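Recoger restos de una mesa con dos pinzas de mano: ¿cómo dividir la tarea?

Publicado en Aprendizaje por demostración

Akinyi Kaijage

Buenas tardes a todos. El español no es mi primera lengua, pido disculpas si alguna frase queda rara.

Desde marzo grabo demostraciones para el proyecto Girkia. Trabajamos con dos pinzas de mano, una para cada mano, con cámara en cada una y otra cámara en la cabeza. La tarea es de limpieza después de comer: echar el envase y el vaso de papel al cubo, y dejar los demás objetos en su sitio. Una persona la aprende en un minuto. Yo llevo 47 demostraciones y la política entrenada con ellas todavía duda mucho antes del primer agarre. Se acerca al recipiente grande, se para, abre los dedos otra vez y se retira.
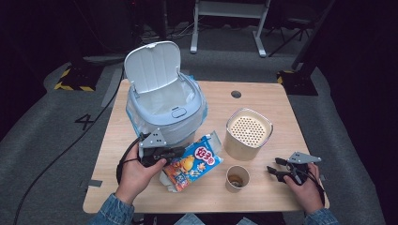
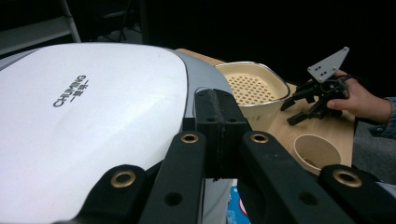
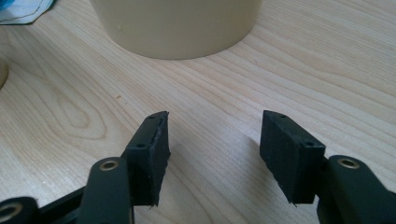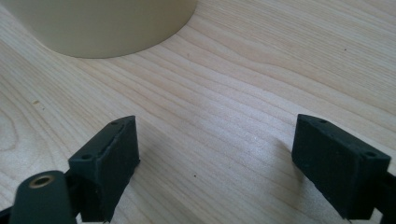 Mis preguntas son dos. La primera: ¿conviene grabar la tarea entera de una vez, o cortarla en partes (envase, vaso, recipiente) y unirlas después? La segunda: cuando una mano trabaja, ¿qué debe hacer la otra? Yo la dejo quieta en el aire, pero me canso y poco a poco baja, y no sé si este movimiento ensucia los datos.

He leído el manual de Veramard, pero solo habla de brazos con control remoto y no de pinzas sueltas — si alguien conoce una guía mejor, se lo agradezco.

Obadia Ondieki

Hola, Akinyi. Tuve un problema muy parecido con una tarea de cocina, así que contesto por partes.

Graba la tarea entera, pero marca los cortes. Nosotros pulsamos un pedal al terminar cada subtarea y así podemos entrenar de las dos maneras con el mismo material. Si grabas los trozos por separado, cada uno empieza con las manos en una postura de reposo que en la tarea real no existe, y el robot aprende a volver a ella.

Sobre la duda antes del agarre: revisa tus propios vídeos de la cámara de muñeca y mira cuánto tiempo pasas con los dedos abiertos y sin avanzar. En los míos eran hasta 4 segundos. Yo estaba pensando, y el modelo copió mi pausa. Ahora decido el orden antes de empezar y lo digo en voz alta. También ayuda acercarse siempre un poco por el mismo lado en el primer grupo de grabaciones, y variar después.

Para la mano libre, apóyala en un punto fijo, por ejemplo cerca de la esquina de la mesa. Tiene que ser un punto que tu robot también pueda alcanzar.

Y 47 son pocas para dos manos, en mi opinión. Mi conjunto final tiene 2,305, aunque con varias mesas y varias personas.

Wycliffe Okoth

más datos y ya está. a mí me pasó igual y se arregló solo cuando grabé más

Kerubo Mabula

No estoy de acuerdo del todo con Wycliffe. Si las nuevas grabaciones tienen la misma pausa, habrá más pausa.

Añado una cosa que Obadia no menciona: el ancho de apertura. Comprueba que el valor de los dedos está sincronizado con el vídeo. En nuestro equipo llegaba con retraso y el efecto era exactamente el que describes, abrir, parar y retirarse. Se ve fácil si cierras los dedos de golpe delante de la cámara al principio de cada sesión y comparas la curva con la imagen.

Con vasos de papel, además, cierra despacio. Si los aprietas mucho se deforman, y en la siguiente toma ya tienes otro objeto.

Akinyi Kaijage

Muchas gracias. Hoy por la tarde hice la prueba de Kerubo y sí hay retraso, pequeño, pero lo hay. Voy a corregirlo primero y después grabaré otra serie con la mano libre apoyada. El pedal todavía tengo que pedirlo.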